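Home > Guides > Stairs and Railings > Tightening a Loose Handrail

Tightening a Loose Handrail on a Mezzanine

A handrail that moves under light pressure usually has a loose fixing at one end. The steps apply to a wood or plastic-capped handrail on metal balusters. You need a hex key set, a screwdriver, a damp cloth and a strip of masking tape.

1. Push the handrail sideways every 14 inches and mark any point that moves with tape.

2. Wipe the underside at each mark. Dust hides screw heads, and in older railings a layer of paint may cover them too.

3. Tighten the screws nearest the end post first, then work toward the middle. Stop when the screw resists — forcing it strips the hole. 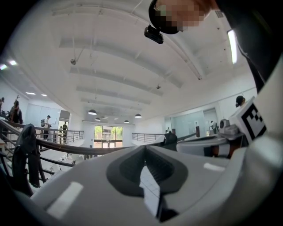
4. Check the horizontal bars next. Grip each bar near the baluster and twist. A bar that turns needs its set screw tightened by a quarter turn.

5. Wait 30 minutes and repeat the push test. If a marked point still moves, replace the screw with one 2 sizes longer.

Do not lean on the railing during the test. A loose post at the floor is a structural fault — call an installer and keep people off the mezzanine edge until it is repaired.

Jianguo Liao, Prirkthorpe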